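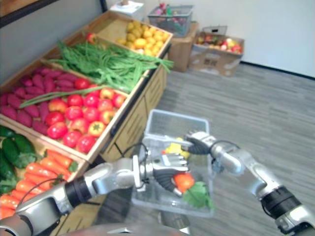 Wiebke Ehlers says her daughter warmed up four times for one race at our October meet, and that by the time the gun went off the kid had eaten a bagel, taken a nap and lost a shoe. Read that out just like she wrote it. Wait for the laugh. Then tell them she's right and it was my schedule.

Say hi, say who I am. Eleven years running the Hirkham youth meet, before that I was the parent holding the coats. I'm going to talk about the day's timetable and pretty much only that. If you came for hurdle technique, you want Saulius in the other room, and you can still make it!

OK. The October meet. We had 396 entries. Of those, 351 checked in, so 45 empty spots spread all over the program. And what did I do with them? I left them there. We ran heats of the 60 with three kids in them and five blank lanes, and then the next heat had four kids, and then six. I'd seeded everything on Thursday night and I was proud of my sheets, and I didn't want to touch them. (Own this one. Don't rush past it.)

So the first thing we changed is check-in. It closes 45 minutes before each event, at a table by the door, and the heats don't get drawn until it closes. If you're not checked in, you're not in. I thought we'd have crying at the table. We had one dad, and he was fine after a coffee.

Tell the Siiri story if there's time. Siiri Avotiņš did check-in for us with a clipboard and a yellow marker while the laptop was busy restarting, and she closed the girls' 200 faster than the laptop had closed the boys'. I still bring paper. Two copies, one for the table and one for the clerk, and the clerk's copy goes on the wall when the event is done so people quit asking.

Next part, order of events. Ask the room: who runs the 3,000 last? Hands up. Who runs it first? There's usually one.

We moved ours to the very start of the day. Reasons I'd give you:
The distance kids are there early anyway, and they hate waiting.
It takes a long time on the clock but it only needs one start, so the clerk can be closing check-in for the sprints while it's going on.
Any kid doubling back in the 800 gets a real rest.

The catch is lap counting. At eight in the morning your lap counters are half asleep. On a 200-meter track that's fifteen laps, and we've had a kid stop at fourteen and a kid go sixteen, in the same race. Put two people on every group of runners, have them stand next to each other, and have them say the number out loud. It feels silly. Do it anyway.

Merike Priedītis coaches over at Ukow and she does the opposite, distance last, and she has a good argument for it, so give it a fair shake. Her point is that families of the little ones leave after the sprints, the place gets quiet, and her older runners like that. Her meet has fewer little ones than ours. Pick what fits your gym.

Slide with the old timetable goes up now. Let them look at it. Somebody will spot that the boys' long jump and the boys' 60 finals are at the same time. Yes. I know. Half of my long jumpers were sprinters and they were running across the infield in the wrong shoes. The officials were very kind and I'm told the language was only a little bad.

Slide with the new one. Field events are now girls while the track is boys, then swap. It isn't perfect, because mixed relays come along and wreck it, but the number of kids who asked to be excused from a pit dropped to next to nothing.

Now software. I'll get asked so I'll just say it. We use Huvero for entries and results and it does what we need. Before that we used Fakir, and I liked how its heat sheets printed but I could never get it to reseed without starting the whole event over. Might have been me. Normunds Vaher swears he had it working, and he'll be at the coffee break, go bug him. I don't want this to be a software talk.

Rolling schedule or fixed times? I've changed my mind on this. We used to roll, meaning as soon as one event ended we called the next. Looks efficient. But that's how Wiebke's daughter ended up warming up four times, since all anybody could tell her was "soon." Now we print fixed times for the first heat of each event and we do not go early, ever. If we're ahead, we sit. The kids stretch, the starter gets a sandwich, the parents go find the bathroom. We finished the second meet later than we could have and got a lot fewer emails.

One more thing on this — leave gaps. I put in fifteen minutes before lunch and twenty before the relays, and I don't tell the coaches which gaps are real. (Well, I'm telling you.)

Relays. Cards in by noon, four names plus two alternates, legible please. I've read cards where I could only make out the baton order and a smiley face.

If I'm running short, skip the awards part. If I've got five minutes, say this: hand the ribbons out by event as they finish, at a table, with no podium. The podium ate forty minutes. Some clubs love a podium and I get it, so keep it for the finals of the oldest group.

Our next one is Fri 16 December, evening, little kids only, sprints and the standing long jump and a shuttle relay that always ends in a pile. Come watch the check-in table if you want to see it work, or not work. Bring indoor shoes, the floor people are strict.

Questions. Repeat each one into the mic before answering, I forgot last time. The blank timetable is on the chair by the exit, take one.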